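Offside, Clurkport 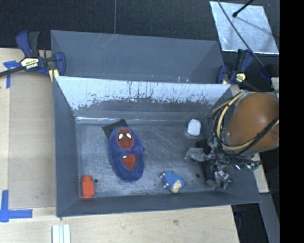

The check began at minute 88 with the score level at 2-2. Ratih Kwok, in the video room under the west stand, marked the kick point and asked for the line.

The software placed the line at the Irley forward's left knee. It placed the second line at the Clurkport defender's heel. The difference was less than the thickness of either line.

"Goal stands?" said the referee in her earpiece.

"Checking."

She went back to the kick point. The ball touched the passer's boot across two video frames. On the first, the forward was onside. On the second, he was off. The protocol said to use the first frame of contact. It did not say what to do when the first frame showed a blurred ball that might have been touching the boot or might have been an inch short of it.

Teresa Krawczyk, on the replay desk, pulled up the camera behind the goal. It showed the back of a midfielder.

"Quaye end?" Ratih said.

"Same frame rate. Worse angle."

The clock on the wall monitor passed two minutes. Above them 700 Irley supporters had started a song and dropped it. The rest of the ground was quiet.

Ratih enlarged the first frame until the ball was a patch of gray squares. One square lay between the ball and the boot. It was darker than the ball and lighter than the boot.

"Write down contact at frame one," she said.

Teresa typed it and read it back.

"Onside," Ratih told the referee. "Goal."

The noise came through the ceiling. Teresa saved the clip to the match folder, added 4 minutes to the delay log, and cued the cameras for the restart.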